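Cododari Quilted Spread, peony pattern, large
Reviewed by Slavica Hoxha
Jun 18, 2020

I bought this spread in March to replace a plain gray one that had gone thin in the middle. It is sold for beds, but the label says it can also go down on a floor, and I have used it both ways. Mine is the pink one, pattern number 1272. It also comes in blue and a cream I have only seen on the store page.

The print is large. Big flowers, green leaves, some gold lines and dots between them. If you like a quiet room you will not like it. I wanted something that did not show every thread, and a busy pattern is good for that. Black lint still shows on the pink parts and I go over it with a roller after I fold dark clothes.

Folding is most of what I do on it. The whole load gets dumped in a heap, then I flatten each piece and fold it, and the stacks go along the edge. The old cover was slick and T-shirts slid when I smoothed them out. The quilting on this one grips a little, so a shirt stays put while I bring the sleeves in. Thin black knits are the hardest to get square and they are easier on this than on a table.
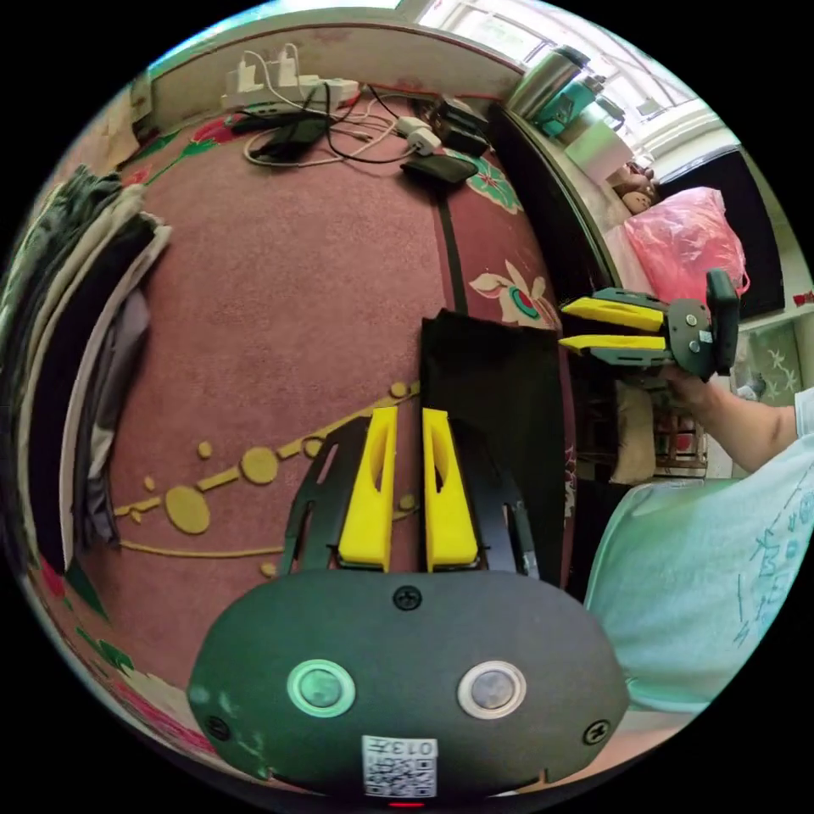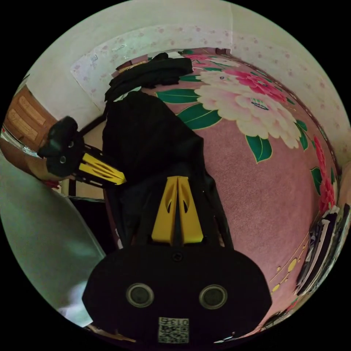
Karlijn Kuipers commented that hers bunched up at the corners after the first wash and asked if mine did the same. It did, a little. I pulled the corners out by hand while it was damp and dried it over two chairs, and they went flat again. She had used the dryer on high, and the care tag says low.

Washing is the weak point. It fills my machine completely and comes out heavy. I have washed it around 27 times now and the color has held, but one seam near the hem opened up and I had to sew it. The thread they use there is thin. The rest of the stitching is fine.

On the floor it moves if there is nothing under it. I put the rubber mesh from an old Grikmont mat underneath and that fixed it. On the bed it stays where it is. It is 80 inches wide, so on a double it hangs down evenly but does not reach the floor.

I also looked at the Isitz version, which is softer and has a better hem, but the quilting is very shallow and I think clothes would slide on it.

Good: print hides thread, surface holds clothes still, color has lasted.
Bad: weak hem thread, heavy when wet, needs a grip mat on bare floors.

I would buy it again in the same color. Four out of five.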